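Home Articles Methods Contact
Last updated 10/03/2026
2 comments

3.2 Surface soiling and visual grading

Floors and worktops in the study kitchens were graded by eye before each cleaning round. Grading followed the Cirnitz scale, in which isolated specks are scored separately from smears – a distinction that Huanca found hard to apply on mottled finishes, where a small mark and the natural variation in tone are easily confused. Plain grey surfaces with a blotchy texture (Figure 1) gave the lowest agreement between graders. Of the 262 surfaces graded, 14 were scored again by a second person. 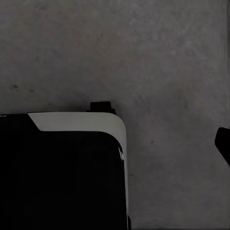

Figure 1. Small dark spots on a mottled grey surface.

3.3 Storage of utensils and trays

Households were asked where shallow items were kept between uses. Open trays with raised sides collect dust on the inner face and were therefore recorded apart from lidded boxes.
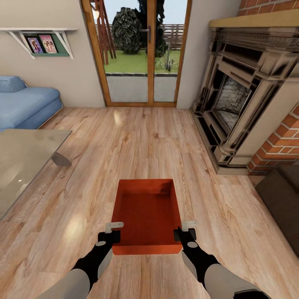
Answers were coded by Espinoza using the Jernuler categories: cupboard, shelf, floor or other. Items kept on the floor were wiped with a damp cloth and graded again after four days. Two households withdrew in August and their returns were left out of the analysis. Room humidity was not recorded, and its effect on dust settling cannot be judged from these data.

Share 14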